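2018-06-13

Up at six and at the store by half past seven. The Tomaszewski boxes came over from Pivora yesterday afternoon and I wanted a clear run at them before the phones started. There are four boxes, all uniform and kit, with one folder of papers that doesn't match the order of anything. The family had kept everything in a loft. It smells of camphor.

First out was the service dress jacket. Khaki wool serge, four pockets, brass buttons, lining gone at both armpits. Moth on the left cuff, old damage, no frass that I could find. I bagged it anyway and put it in the freezer queue. The collar badges are a pair but one has been re-pinned with a bit of copper wire. I wrote that down as a field repair and then crossed it out, as I have no idea when it was done. Put "later repair, date not known".

The shoulder titles took up most of the morning. There are three pairs and one odd one. Two of the pairs are cloth, worsted, white on red, and the third is brass. The odd one is also brass but a different maker, with hexagonal lugs where the others have loops. The old list from Pivora has them all down as a single lot, number 118, so I split them into 118.1 to 118.4 and started a card for each. I expect an argument about that.

Stopped at one for something to eat.

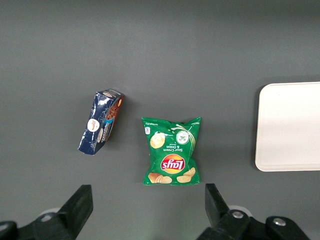 Crisps and a snack in blue foil.

After lunch I did the webbing. Belt, two braces, one ammunition pouch, a water bottle carrier with no bottle. The belt has 511 stamped on the inside in black ink, and under that what might be a letter, though it has been scrubbed so often I wouldn't like to say. I tried it under the lamp at a low angle and got no further. The same number is on one brace but not the other, so one of them has come from somebody else's set. That is normal enough. The brass tips are green all over, and the pouch stud is stuck fast. I left it alone. Whatever is in the pouch, if anything, can wait for the conservator at Koltgate.

Rang Koltgate about the freezer. They can take the jacket and the greatcoat next week but not the blankets, as they have a carpet in. I said that was fine. They also want the loan form for the Pakine case redone because the insurance value was put in the wrong column. I did it again and sent it.

The greatcoat is the best thing in the boxes and also the heaviest. It is dated inside, December, with the year worn off the label, and the size is still clear. All the buttons are there. One had been sewn back on with what looks like fishing line. I measured it twice across the shoulders and got two different answers, so I padded it out with tissue and measured again - 50 centimetres, and I'm leaving it at that.

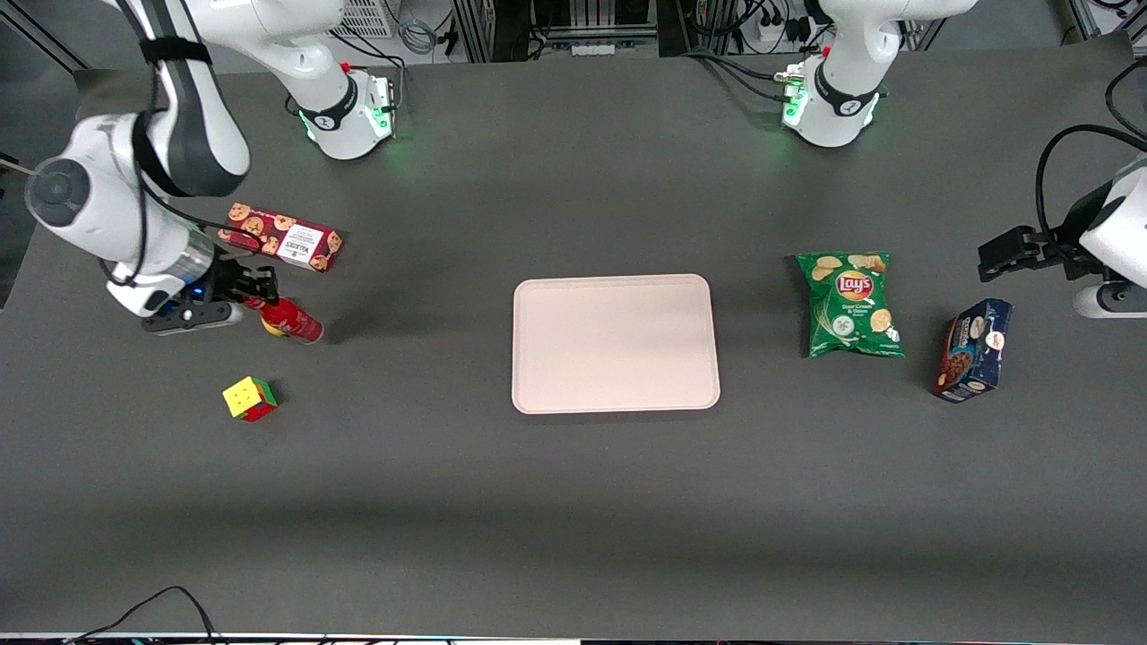

The greatcoat won't go in a standard box without folding the skirt, and I don't want a crease across the back. I'll have to make up a long one. There is enough board for it if I don't use any on the caps.

Papers last, when I was tired, which was a mistake. Pay book, two leave passes, a receipt for boots, a Christmas card from a regimental depot. The pay book gives a posting that doesn't agree with the brass titles at all. Either he transferred and the page is missing, or the titles were never his. The stitching is loose in the middle and there could well be a leaf gone. I counted the pages but need another book of the same printing to compare. Pakine might have one.

Labels written for two boxes out of the four. Used up the last of the cotton tape, so ordered 60 metres. Left at twenty to six. Rain on the way home and I had left my coat on the hook in the store. Caps tomorrow, then the blankets if there is table space.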